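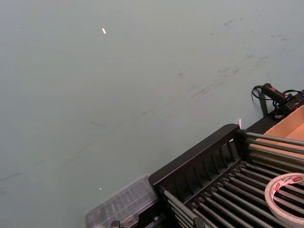 有读者来信说，桌面磨花了就该换，打磨翻新不值那个工钱；也有人回信反对，认为哑光面的划痕多半只在表层，留着也不碍事。两种说法在**桌面养护**这个题目下都常见。

**桌面养护**，指对工作台、书桌、餐桌等台面的清洁、保护与修补。范围较宽，木、石、金属、合成面都算。

## 磨损种类

- 擦痕：物件拖动所致，颜色偏深，有时只是沾上去的，能擦掉。
- 划痕：表层受损，擦不掉。浅的顺光几乎看不见。
- 压痕：重物久放。
- 水渍、热痕：餐桌上多。

浅色哑光面显脏，深色亮面显划痕，各有各的麻烦。

## 清洁

先干后湿。软布，中性清洁剂，少量水。擦痕可试橡皮或三聚氰胺海绵，轻擦，哑光面擦久了会发亮，发亮之后很难恢复原状。钢丝球不要用。酒精先在角落试一下，有些涂层会发白。

## 修补

实木可打磨后重新上油，砂纸由粗到细，顺木纹。贴面较薄，磨穿就露底，一般只用补色蜡。石材找专门师傅。

Takstead 的木工坊自2018年7月起开设翻新课，每期收14人，学费775元，旧桌自带。Szilágyi 家具行则只收实木件，贴面桌不接，等候期40天。Hirari 出过一种台面蜡，评价不一，有人嫌味道大，也有人说干的太慢。

## 预防

垫子、杯垫、桌脚毛毡。搬东西抬起来，别推。Totgate 的办公桌目录里标有台面耐磨转数，最低一档为4,000转，但各家测法不同，不能直接比较。

## 参见

木蜡油；贴面板；家俱修复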